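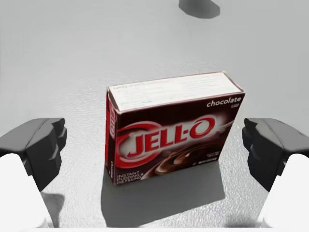 The newsroom of the Farina Campus Courier is a former supply closet with a window cut into it, and by four in the afternoon it smells of warm laptop. Chepkoech Kinyua has edited the paper from this closet since January. Her first decision was to stop printing the dean's welcome letter on page one. Her second was to put it back, after the dean asked where it had gone.

"We compromised," she says. "It's on page 3 now. He gets a bigger photo."

Student papers are supposed to be dying, and plenty of them are doing it on schedule. The Courier went the other way, mostly by being nosy. Last fall a second-year named Victor Makokha asked the housing office how many maintenance requests were still open. The office told him it did not keep that figure. He asked again the following week, and the week after that, always at lunchtime, until someone handed him a printout. The number was 2,179. One of the requests was from a student who had since graduated, moved away and, Makokha learned, bought a house with a leak of its own.

The story filled a single column. The print run is 1,000 copies, and they were gone before the cafeteria ran out of soup. A week later there were plumbers in Illska Hall.

Makokha takes no credit for the plumbers. He does keep the printout in a plastic sleeve.

What the Courier has never had is training. Its writers come from accounting, nursing and soil science, and they learn the trade by having their copy returned to them covered in green ink. The ink belongs to Oduor Mollel, a retired subeditor who spent his working life at the Tellell Evening Post and now comes in 3 times a week to be disappointed in person. His rules are taped to the door. Spell the name right. Call the other side. If you write "stakeholders," bring a list of them.

I sat in on one of his sessions. Ayman Amrani, a quiet first-year, had turned in a piece on parking fees that began with the history of the automobile. Mollel read it to the bottom without a word, turned it over to see if there was more, and drew a line under the fifth paragraph.

"Start there," he said.

Amrani did, and the piece improved so much that he looked a little insulted.

Money is the usual problem. The university pays for paper and ink, and the paper pays for everything else by selling ads to a bicycle shop and two rival copy centers who insist on facing pages. Kinyua would like a second computer. She would also like a door that closes, but the window people and the door people turn out to be in different departments.

She graduates in the spring. The likely successor is Mwanaisha Muli, who runs the sports page and once filed a match report from the back of the losing team's bus. Muli says she hasn't made up her mind. She has, however, measured the closet for shelves.

Comments (3)

soilsci_dropout
Mollel gave me back a 600-word story with 5 words left in it. Three of them were my name and the date. Still the best class I never signed up for.

Flistix
Illska Hall, second floor, the shower is dripping again. Can someone send Victor?

R. from the bicycle shop
Nice piece. We have asked twice about the back page and would like an answer.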